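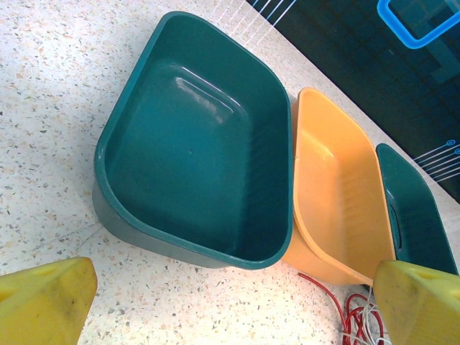
Plastic basins, two teal and one orange-yellow, on a terrazzo floor.

About Clotia

Clotia is an independent research and news service covering listed retailers and the companies that supply them. We read the quarterly reports, listen to the earnings calls and write up what has changed since the last one, in language that doesn't need a finance degree.

Our readers are mostly private investors, store managers, buyers and people who work for suppliers. Some 3,853 of them pay for a subscription. That money covers our costs. We don't take advertising from the companies we write about, and we don't accept payment for coverage.

What we publish

The main product is Lestidik, our morning note. It goes out by email before the market opens and covers overnight results, changes to sales forecasts and anything unusual in trading volumes. Most readers get through it in five minutes. If there is nothing worth reporting, the note is short.

On Thursday we send a longer piece on a single subject. Recent ones have looked at freight costs, private-label pricing, store closures in smaller towns and how retailers count same-store sales when they change their opening hours – the methods differ more than you might expect.

Visser is our database of company filings. Subscribers can search it by company, by reporting period or by line item, and can download the figures as a spreadsheet. Where a company has restated its numbers, we keep both versions and mark the change.
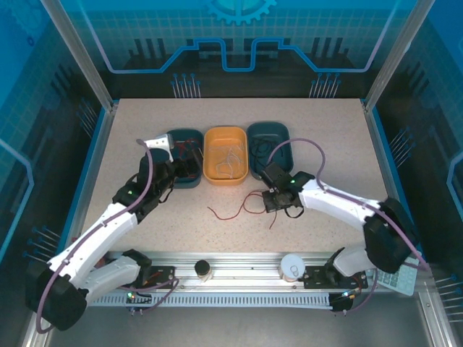
Visser is updated the same day a report is released. Smaller companies sometimes file late in the afternoon, and those figures may not appear until the evening.

Who we are

We started with three analysts in a rented room in Muvov, and the office is still there, one floor up. The analysts had worked in retail buying and wholesale before they wrote about it. Staff may not trade shares in any company they cover, and must wait three months after moving off a company before they can.

Corrections

If we get a figure wrong, we correct it on the page and list the correction at the top of the next Lestidik. Please send errors to the corrections desk through the contact form and include the company name and the reporting period.

General information only

Nothing we publish is personal financial advice. We don't know your circumstances, and we don't give buy or sell ratings. Speak to a licensed adviser before you make a decision.

Contact us | Subscribe | Corrections | Privacy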